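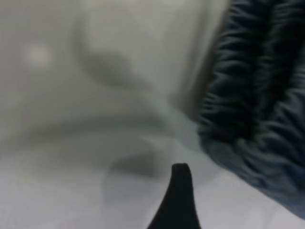
Research article | Textiles and domestic life

Journal home > Articles > Household linen > Section 4

4. Folds and shading in pale bedding

Pale cloth was the hardest material to sort by eye. Figure 1 is typical of the close views: a pale surface, most likely a soft white fabric or sheet, with greyer and whiter areas running into one another and hardly any weave to be made out. The unevenness suggests gentle folds. A darker, elongated patch in the upper middle may be a crease, but it could equally be a shadow, and we coded it as uncertain.

Figure 1. Close view of a pale surface, coded "soft folds, uncertain crease".

The full set held 516 views of bed linen from the Pultton households. Two coders, Amber Sedgwick and Gijs Coppens, worked through it separately in March, using the fold terms set out by Wouters in the Cuypers handbook. They disagreed on 73 views. Most of these were of white or near-white cloth seen at close range, where a shallow ripple and a soft shadow have much the same outline. Patterned covers gave little trouble — a stripe bends where the cloth bends.

Disagreements were settled by Lorraine Ashby, who had not seen the earlier codes. In 32 cases she kept the label "uncertain", and those views are left out of the crease counts in Section 5 but kept in the tables on colour. Small bright spots were not coded as features of the cloth unless both coders could find a raised edge. The spot at the upper left of Figure 1 has no hard edge and was passed over under this rule.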